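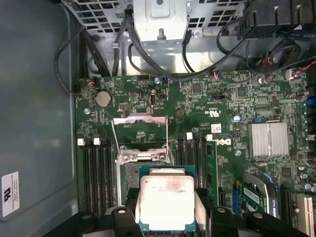

December, a little after 9 in the evening

Second long session on the CPU placing job, and I want to get it written down before I go home and forget which of my bright ideas went where. So-yul Seok was here until supper and Marlina Wibisono took over after that, so this is for both of you as much as for me. Tea has been spilled on the earlier page, sorry, you can still read most of it.

For whoever picks this notebook up cold: we want the arm to take a processor from the tray, carry it into the old Dell workstation and let it down in the socket squarely enough that a person only has to close the load plate. The load plate and the lever stay a human job for now. I'd love to get to them in the spring, but one thing at a time.

**Fingers**

We're on the new printed ones from the shop in Hirimstead, the chunky pair with the little round black pads near the tips. I was fond of the old slim ones and I'll say so in writing, but they flexed. You could watch the tips spread when the grip force came up, and a part that looked level in the tray would have a lean by the time it was over the board. The chunky ones don't do that. What they cost us is room. Coming down between the two banks of memory slots there is a lot less air on either side than I'd gotten used to, and the white latch tabs at the top of the slots are exactly where you'd put them if you wanted to catch a finger. So the approach is now straight down from high up, no sideways drift under the height of the latches. I changed this in the Purba script (that's our motion script, named after a cat) and left the old path commented out underneath in case I've broken something.

Grip force: I backed it off two steps from where So-yul had it. At her setting nothing bad happened, but I don't like squeezing a part by its edges harder than I have to, and at mine it still didn't slip when I jogged the arm about on purpose. If it slips on you, go up one step before you touch anything else, please, and write it here.

**The processor**

It's the dead one out of the drawer, and it stays the dead one until we all agree otherwise. The heat spreader has gotten smudgy from all of us handling it. I wiped it down once with alcohol and then of course picked it up with my thumb on top. The smudges do matter a bit, as the camera uses the outline of the lid to judge rotation and a greasy patch under the bench lamp can eat one edge of it. I've turned the lamp toward the wall and the light is softer that way. The heatsink on the board still throws a glare, all those bright fins, and I may lay a scrap of matte black paper over it next time. Marlina thinks the paper will curl up and get in the way, and she's very likely right, but it costs nothing to try.

**Lining up over the socket**

This took most of the evening. My first plan was to find the socket by its silver frame, and on the bench, with the bare board, that worked beautifully. Inside the case it doesn't. There's too much other silver in there: the drive cage with its grid of holes, the floor of the chassis, the screws. The finder kept falling in love with the drive cage. I spent far too long adjusting thresholds (it got dark outside while I did it) before Marlina asked, very kindly, why I didn't use the memory slots instead. They're black, they're long and straight, they run down both sides of the socket, and nothing else near there looks like them. So now we take a line off the left bank and a line off the right bank, and the socket center comes from between the two. It's so much steadier! I felt foolish and delighted in equal parts.

Notes for the script, so I don't have to work it out again:

- Look from the high position first, before the part is in the grip. Once it's in the fingers it hides most of what you want to see.
- Second look at hover, only for rotation, using the lid edges against the slot lines.
- If the two looks disagree by more than 2 degrees, back up and start over. Don't average them. I tried averaging and it was a mess.
- Load plate must be up and the lever well back before the arm gets the go. There is no check for this in the code. The check is you.

**Hover and lowering**

The hover is good now. It'll hold over the open socket and sit there as long as you like, which I know because I went and answered the phone. The lowering I only ran with a square of thick card laid across the socket, and I'd ask everyone to keep doing that. Those pins don't forgive anybody, dead processor or not, and it's the only board we have that fits this case.

The Esska force sensor is reading a small drift as it warms up. I zero it at hover every time, after the arm has stopped moving, and that seems to settle the matter. I've written to the Sondasholm people to ask if theirs does the same, no answer so far.

**Cables**

Mind the thick black one that arcs over toward the fan end. It's stiffer than it looks and it springs back to wherever it pleases. The wrist clears it on the present path. If anybody moves the case, even a little, jog through slowly with your hand on the stop before you trust it again. So-yul has promised me Velcro straps.

**Next time**

Lower onto the card again with the new zeroing, then decide together about taking the card away. Try the black paper. Print a spare left finger, as the pad on this one feels a touch loose when I press it with my nail. Also we're out of lint-free wipes and I've been using the last of the good paper towels from the kitchen, so if one of you is passing the store, please.

Arm is parked, power off at the wall, card left on the shelf next to the tray.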